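Wukis Knit and Shoot Weekend comes back to Irkadden this December, with room for 20

IRKADDEN - I've been putting off writing this because every time I sit down to do it I end up knitting instead, but it's official now! The Wukis weekend is happening again, and this time we have the indoor archery range at Haslinger for the whole of Saturday.

If you weren't with us last year, the idea is pretty simple. We knit all morning, we eat too much lunch, and then we go shoot arrows at things until our arms give out. I started Wukis as a little yarn shop with one sofa in it, and I got into archery much later, when my shoulders were so stiff from knitting that I'd have tried anything. The two go together better than you'd think. Both are mostly about keeping your hands calm while your head wants to rush.

So, the details. We have 20 places this year, up from 16, and I'm really happy about that, having had to turn people away last time (I hated it). Morning knitting is in the back room at the shop, with coffee on from nine. The morning class is colorwork mittens, which you can start with no colorwork experience at all as long as you can knit in the round. If mittens aren't your thing, bring whatever you're stuck on and we'll unstick it together.

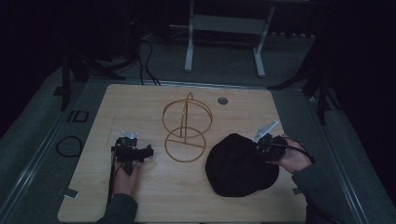
Last year's group had plenty to say about how the days were split up, and one knitter wrote to me that she'd loved every minute but "could hardly hold a needle the morning after, so please, please put the mittens before the bows." I read that and laughed and then moved the whole schedule around. Mittens first, bows second, and Sunday is nothing but sitting around with yarn.

The range at Haslinger has 4 lanes set aside for us, and we'll take turns in small groups. All the bows are loaners and they're light ones, so you don't need to be strong and you don't need to own a thing. There's a safety talk before anybody picks up an arrow, and yes, you have to stay for it even if you've shot for years. Wear closed shoes and leave the big floppy cardigan on the bench. I caught a bowstring on a bell sleeve my first season and I'm still mad about that sleeve.

Kimport is sending yarn again! Everybody who signs up gets two skeins of their worsted wool for the mittens, and you pick your colors when you check in, so the early birds get first grab at the greens. I've set aside up to 2000 yards of leftovers from the shop for the swap table too. Please add to it. I mean it, I don't want to carry any of it back upstairs.

Sign-up opens Monday at the shop counter and by phone during shop hours. A deposit holds your place, and you can get it back if you cancel before the month starts. Lunch on Saturday is included, so tell us when you book if there's anything you can't eat. Beginners are welcome at both halves of this, and if you only want the knitting, that's fine, you can come to the range and work on your thumb gusset while the rest of us miss.

Contact: Wukis, Irkadden. Ask at the counter for a sign-up sheet.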